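Ticket 341 - Drovero cell 2, gripper stops short of utensil caddy
Opened 3/25/20, Briltach test kitchen

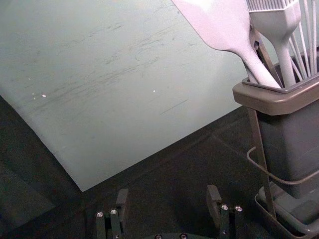
Wrist camera view, fingers apart, caddy with spatula, brush and whisk on the right.

Fault: on the pick from the caddy the arm stops early and logs a position error. Same pick was fine before the wrist camera was refitted.

Checked so far:
Finger bolts tight on both sides. No play at the base.
Air pressure normal. Open and close commands both answer.
Restarted the controller, no change.
Ran the pick at low speed with no tool in the way. Still stops, 26 mm short of the taught point.

The camera offset in the Asitz settings page was still the November value. Entered the new one from the fitting sheet and ran the hand-eye routine again. First attempt failed at pose 59, second went through.

After that the whisk and the brush picked cleanly. The spatula still catches now and then - its head is broad and the approach comes in too low. Raised the approach point for that tool only.

Still to do: tie the caddy cable back on the left side, it loops out further than I like. Bozkurt to send a spare set of finger pads. Leave the cell at half speed until the spatula has done a full shift without a stop.

Status: open, waiting for parts.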